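The Callby Drawstring Hair Dryer Bag: A Review of a Bag

I have owned hair dryers for most of my adult life and have stored every one of them the same way, by wrapping the cord around the handle until something inside it gave up. My sister considers this a moral failing. She gave me the Callby bag in October, and I have now used it for long enough to have opinions, which is more than I expected of a white cloth sack with a string in it.

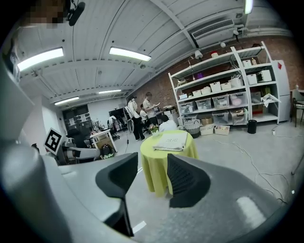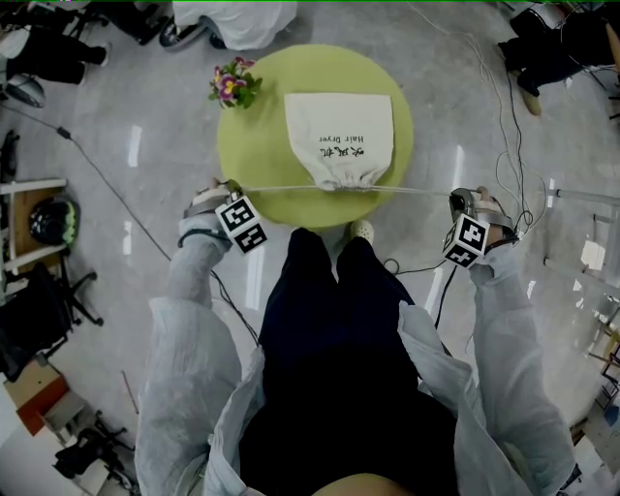
Reviewing a bag is harder than it sounds. A blender either crushes ice or it doesn't, but a bag mostly just sits there being a bag, and you have to go looking for its character. Mine lives in the hall closet when it isn't in a suitcase. The printing is the first thing anyone comments on: "Hair Dryer" in black, with 吹风机 for good measure, so that you can be told what you're carrying in two languages. On a lime-green tablecloth like the one in the pictures, white cloth shows up nicely. On my bedspread, also white, the bag vanishes, and I have twice gone hunting for it while it lay in front of me with its label face down.

I like the label more than I thought I would. I own several other pouches, all unmarked, and each trip begins with me squeezing them one by one like a man choosing avocados. The hair dryer bag doesn't need squeezing. My partner does point out that a hair dryer in a cloth bag is already shaped like a hair dryer, and that the lettering may be aimed at people who have never met one. I've asked for a pouch marked "Chargers" for my birthday and been told we'll see.

Now the string, where most of the bag's moving parts are. There is one thin white cord running through the top. You take hold of it on both sides and pull outward, and the neck gathers into a little pucker. It takes both hands. I tried closing it one-handed while holding a toothbrush, and what I got was a bag that slid along the counter after my hand like a small dog on a leash. Put it down flat, pull evenly, done. If you pull harder on one side, the cord creeps through and you end up with a long tail there and a stub on the other, and then you have to open the whole thing and start over.

Mine also came with no toggle or bead to hold it shut. Friction does the work. For the first month friction did it very well, but the cord on mine has since gone soft, and a bag closed in the evening has usually relaxed a bit by morning. I now tie a bow. Murray Tipoki, who lives downstairs and spent years on boats, saw the bow and was quiet for a while, then taught me a slip knot. I can do it when he's watching.

Size is where you should pay attention. My old dryer, a full-size one with a fixed handle, went in nose first and left just enough cloth to close over the plug. With the diffuser attached it wouldn't go in at all. I bought a folding travel model from Zapata a while later, and that one rattles around in there with room for a round brush and a pair of socks. I travel with the socks in it now. They come out smelling faintly of warm dust, but so does everything I own.

The cloth is thin. It will keep lint off the dryer and keep the dryer from grabbing your sweaters, but it won't protect anything from a fall, and I know this from the stairs of a guesthouse in Rirwood. The dryer survived with a chip out of the rear grille. The bag was unharmed and, I felt, a little smug.

I've washed it three times. It came out of the first wash slightly smaller and a good deal more wrinkled, and it has stayed that way. The printing has faded a shade without cracking. Do pull the cord even and knot the ends together before it goes in the machine. I skipped this once and spent part of an evening feeding the string back through the channel with a safety pin, a job I had last done on a pair of sweatpants in seventh grade and had hoped to retire from.

A word on letting the dryer cool. The bag came with no instructions of any kind, so I will supply one: wait. I give it 10 minutes on the counter. I used to give it about 2, and the bag would be warm when I picked it up, and I'd stand there sniffing it in a hotel bathroom like somebody checking milk.

Would I buy it? I paid nothing for mine, so I'm a poor judge of value. I did look for the price afterward and found it sold in packs of 3, an odd quantity unless you have a lot of hair or a lot of heads. My sister kept the other two. One holds her dryer. The other holds clothespins and still says "Hair Dryer," and her husband has stopped asking.

I give it 7 out of 10. It loses one point for the cord, one for the diffuser, and one for the bedspread, though I admit that last one is partly the bedspread's fault.

Comments

Macarena Vergara: Thread a wooden bead onto both ends of the cord and push it down to the neck. Mine has stayed shut all the way to Bandetville and back. Also, you can take the diffuser off, you know.

curlsandcoffee: Does the cloth pick up makeup stains? Mine would be riding next to foundation.

tipoki_m: It was not a slip knot. I showed you a slipped reef knot. Come down and I'll do it again.

pjr: I keep a travel iron in mine. Fits fine, point down.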